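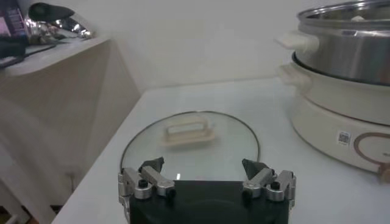

A glass pot lid with a thin dark rim.

Stories > Short Fiction > Strange Skies

The Lurik Light

The summer I turned fourteen, the best thing in the whole world was a three-ring binder, and it belonged to my neighbor Obsa Gebru.

She kept it on top of her refrigerator in a bread bag. Everything anybody in Orent had ever seen over Lurik Lake was in there - typed letters, pencil drawings, a napkin from Pappas with a shape on it that could have been a hat. She had been at it since before I was born. When somebody saw something over the lake they called the sheriff first, and when the sheriff was polite to them they called Obsa.

"Read me 2,802," she'd say, and I'd dig through the pages until I found it. She numbered every sheet, even the ones that were only somebody changing their mind. 2,802 was her favorite. A man who drove the milk route had pulled over by the boat ramp and watched an orange light come down to the water and sit there. He wrote that it sat "like a dog waiting on a porch." Then it went up again and he finished his route.

"He finished his route!" Obsa would say, slapping the counter. "I love that man!"

I loved him too. I loved all of them. I'd read every library book on flying saucers twice and those people were fine, but they lived in deserts and had agents knocking on their doors. The milk man was ours. You could walk to the exact spot and stand in the gravel.

That June she let me come out with her at night for the first time. My mother said I could go if I wore a real jacket and was in bed by two, and I remember being so happy about the two that I didn't hear the part about the jacket. Obsa drove us out in the station wagon with the windows down. She had a thermos of tea, a pair of binoculars older than my mother, and a lawn chair with new webbing that she gave to me because she said I was the guest.

If you have never sat by a lake at night looking for something, I can't recommend it enough. You think it's going to be quiet and it's so loud! Frogs, and the boats knocking against the dock, and one bird that sounded exactly like a gate. And the sky gets bigger the longer you sit. At first I only saw the stars I knew, and then I saw the ones in between, and then I started seeing things that weren't there at all, and Obsa said that was normal and to look at my shoes for a minute.

"What do you think it is?" I asked her.

"I think it's orange," she said.

"But what do you think it is."

She poured some tea and took her time. "There was a fellow from Gasesow who came through with a slide projector," she said. "He rented the grange hall. He had it all worked out, where they came from and what they ate. He said the lake was a refueling stop, and he had a map. People lined up to shake his hand. I went up after and asked him what color it was, and he said blue." She screwed the cup back on the thermos. "I went home and I got a binder."

We stayed until half past one and saw a satellite, which I thought was wonderful. She logged it. She let me write the page number.

We went out again, and then again. I got good at it. I learned the planes coming over from the east, and how Venus will make a fool of you if there's haze, and that car headlights on the ridge road come through the trees in little hops. Obsa never laughed when I yelled. I yelled for a heron once. She put up the binoculars, had a good long look, and said, "Very nice heron," and wrote it down.

Then in the last week of the month Pappas was full of people, and they were all talking. A waitress had seen it. Two brothers fixing a trailer had seen it. It came in low over the north shore, orange, without a sound, and it hung over the water while one of the brothers ran for his camera and dropped it off the dock. I was eating a grilled cheese and I just about fell off my stool. I left half of it there - I've never done that before or since - and ran the whole way to Obsa's.

She was in the yard in her slippers, hanging sheets.

"North shore?" she said.

"North shore! No sound!"

"Well, get your jacket," she said, and left the sheets in the basket.

It was the middle of the afternoon. We sat out there for six hours before it was even dark. She drove to the store and came back with crackers and a can of peaches, and we ate the peaches with our fingers because she hadn't thought of forks. Other cars came. I had never shared the boat ramp before and I didn't care for it at first, but then a man let me look through his telescope, and a lady passed around molasses cookies, and somebody's baby was handed from lap to lap, and by nine o'clock it was the best party I'd ever been to. Everybody had a story. They told them to Obsa, one after another, leaning down to her chair, and she wrote and wrote until her pen gave out and the telescope man gave her his.

One of the brothers was there. He was a big quiet man and he stood off by the water, looking at the place where his camera had gone in. Obsa walked down to him with the binder under her arm.

"What color was it?" she said.

"Orange," he said. "Like a stove burner, kind of. When it's going off."

"And how did it sit?"

He thought about that. I could see him really think. "Like it was waiting for somebody," he said.

Obsa didn't say a word. She opened the binder on the hood of somebody's car and turned the pages back, way back, and held it out to him with her flashlight on it. He read the milk man's letter. His lips moved. When he got to the porch he put his hand flat on the paper and left it there.

"That's it," he said. "Who is this? That's it exactly."

"He passed," Obsa said. "He would've liked to meet you."

By midnight most of the cars had gone. The baby went, and the cookies, and the telescope man packed up and told Obsa to keep the pen. The brother stayed. He sat on the gravel next to my chair with his knees up, and the three of us watched the north shore, and the frogs went at it, and the gate bird went at it. I was so tired that I had my chin inside my collar.

I'd like to tell you the time precisely, but Obsa was the one with the watch and for once she wasn't looking at it. I know she put her hand on my arm. I know the frogs stopped, every one, as if somebody had shut a door on them.

"Don't yell," she whispered.

I didn't yell. It came down through the haze past the end of the ridge, slow, the color of a stove burner going off, and I could see it twice, once in the air and once in the lake. Beside me the big man was crying and laughing at the same time. It came lower until the two lights touched, and then it stayed.

Obsa had the pen in one hand and the binder open in her lap, and she wasn't writing. She held them both out to me without turning her head.

"You do this one," she said.

I found a clean page. I wrote the number at the top, and under it I wrote *orange*.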